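**Selling handmade scrunchies, when do I need to register?**

Gráinne Mulcahy

Been sewing hair ties and scrunchies since March, mostly for friends. Now a shop in Ramport wants a regular order. Made 417 dollars so far, total. Do I need a business license or can I wait?? Town website is useless, keeps sending me to the county page and back. Also no idea what to charge the shop. A few diferent styles, cotton and satin.
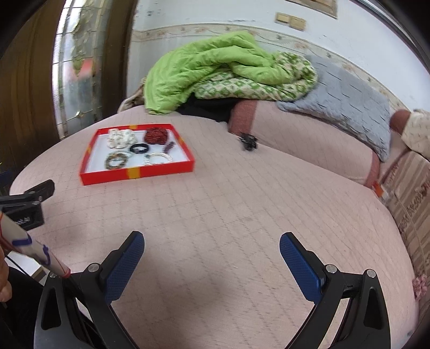 Aoife Scanlon

Call the clerk's office, don't bother with the site. In Demmont they let you go up to 2,000 a year before they want the form, but every town does its own thing. Sales tax is separate. If the shop resells them, get a resale certificate from the shop and keep a copy.

On price, half of retail is normal for wholesale. Check that still covers your elastic and thread. I forgot thread my first year, dumb.

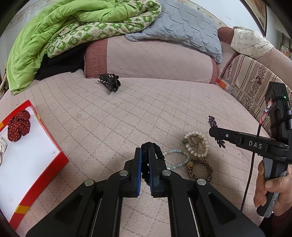 Oh and write down your hours. Even in a notebok. Mail receipts too.

Pliltby

just register, its cheap. I waited till I was over 4,000 and had to pay a late fee. clerk picks up before 10 am, after that good luck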